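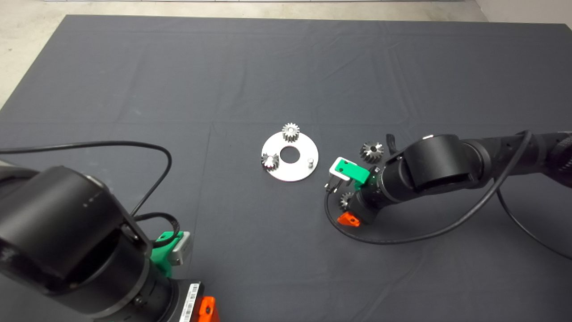 Registo de demonstrações para a montagem de engrenagens: notas de março

O projeto Wimov entrou na fase de recolha de exemplos para a tarefa de montagem do porta-satélites. A presente nota, publicada neste blogue a título pessoal, expõe os critérios seguidos na bancada de Zamudio e algumas observações que poderão interessar a quem prepara conjuntos de dados semelhantes.

A tarefa é de enunciado simples. O operador conduz os dois braços por teleoperação e coloca três engrenagens nos pinos do prato metálico; em seguida, introduz a engrenagem central. Cada demonstração guarda as imagens das câmaras, as posições das juntas e a abertura das garras. O objetivo fixado para esta fase é de 100 demonstrações válidas, repartidas em séries de 10.

Critérios de aceitação

Uma demonstração é considerada válida quando todas as engrenagens ficam assentes e o operador não toca nas peças com as mãos depois do início da gravação. Admitem-se hesitações e correções de trajetória. Nas primeiras séries eliminávamos esses episódios, e o modelo treinado em Cormont com os dados assim depurados revelou-se incapaz de recuperar de um encaixe falhado. Desde então, as tentativas repetidas são conservadas, desde que a montagem se conclua.

As posições iniciais das peças soltas variam de episódio para episódio. A orientação do prato é alterada no início de cada série e anotada na folha respetiva.

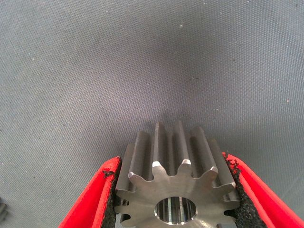 A preensão continua a ser o momento mais delicado da tarefa. Uma ligeira inclinação da engrenagem entre os dedos basta para que o furo não encontre o pino, e o operador só dispõe da câmara do punho para o verificar. Pede-se, por isso, que a peça seja segurada pelos flancos, com a face e o furo central bem visíveis, antes de se iniciar a aproximação. As almofadas de espuma preta dos dedos vermelhos apresentam já as pontas esfiapadas, pelo que a sua substituição ficou prevista para o intervalo entre duas séries. A troca será assinalada nos metadados, dado que a aderência pode mudar.

Anotação dos episódios

Cada episódio recebe uma divisão em fases: aproximação, preensão, transporte, encaixe e libertação. A anotação é feita por 2 pessoas, separadamente, e as divergências são resolvidas na reunião de sábado. A fronteira entre transporte e encaixe é a que suscita maior desacordo. Adotou-se como regra o primeiro contacto entre a engrenagem e o pino, embora esse instante nem sempre se distinga nas imagens.

A engrenagem central merece uma categoria própria. Tem de engrenar nas restantes ao descer, o que obriga a pequenas rotações do punho que não ocorrem nas outras colocações.

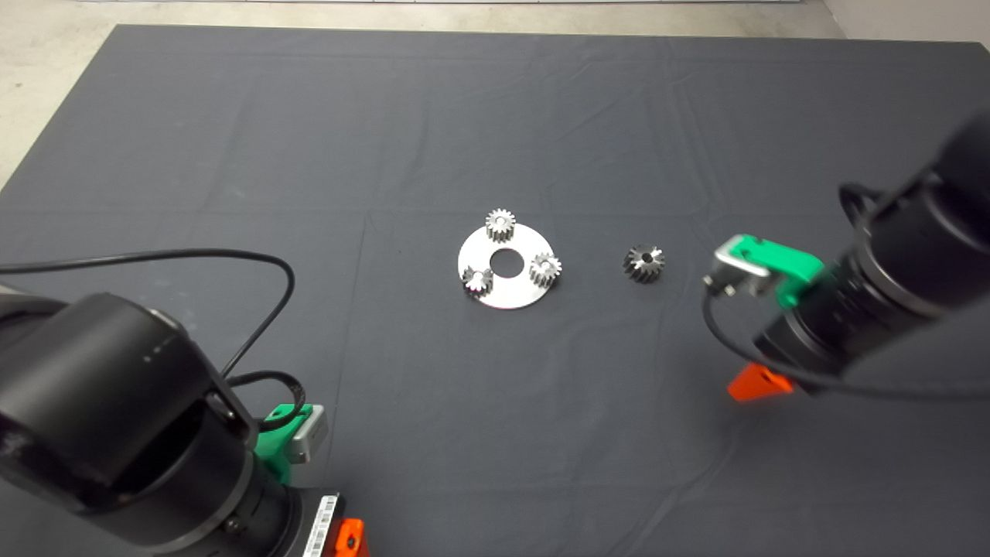

Entrega dos dados

As séries concluídas são enviadas para Homadcombe ao fim da tarde, acompanhadas da folha de registo e da lista de episódios rejeitados. Estes últimos não são apagados. Permanecem numa pasta à parte, com indicação do motivo da rejeição, e servirão mais tarde para treinar o detetor de falhas. A versão seguinte do protocolo incluirá a desmontagem, cuja ordem de operações ainda se encontra em discussão.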